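Getting the folding cell back on its feet

Sep 14, 2019

I promised Hilkka I would write down what we did to the folding cell at Costgate before I forgot it all, and as I have already forgotten the first evening, I had better get on with it.

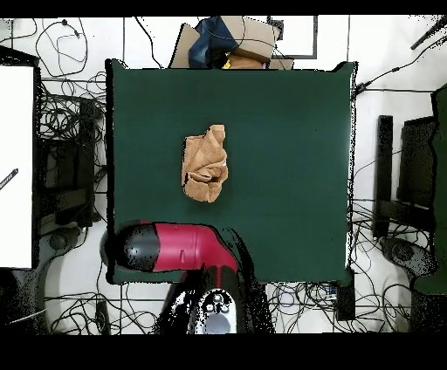
The trouble began with the arm putting things down slightly to one side of where it meant to. You hardly notice with a big soft cloth, because cloth goes where it likes anyway, but over a long run the drift added up and the arm was pinching at nothing. My first thought was the camera (my first thought is always the camera!), so I spent a happy hour cleaning the lens and running the calibration again, and it made no difference at all.

Celeste Rebelo, who is far more patient than I am, suggested starting from the floor. She was right, of course. One of the bolts under the base plate had worked loose, and I could turn it with my fingers, which gave me a bit of a cold feeling. We took the power off, went round the lot with the torque wrench and put a dab of paint across each head, so that next time a glance will tell us if one has moved.

After that came the cables. I know, I know. Every time I visit somebody else's lab I come home full of good intentions about cables, and then I need one more lead for one more thing and over the tiles it goes. What I did manage was to label both ends of anything that carries power or the stop signal, and to give the arm's own lead a bit more slack at the elbow, where it had been pulling tight on the long reach to the left. The rest can wait for a rainy afternoon. There will be plenty of those.

Then the table. We like a dark green top because a pale cloth stands out so well on it, but it does collect fluff, and the software will now and then take a crumb of something for the corner of a cloth. So it gets a wipe with a barely damp sponge before each session, and then I leave it alone for a good while, because a damp patch grips the cloth and spoils the first few tries.

With all that done we taught the home position again and ran 200 picks with the light brown cloth, dropped in a heap each time. The arm found a usable corner on nearly 60 more of them than it had the week before, and I was so pleased that I made everybody tea.

Still on the list: a new pad for the fingertip, and a proper look at the second joint, which has a faint tick when it comes back slowly. Hilkka thinks it is the cover rubbing. I'll have the cover off next week and find out.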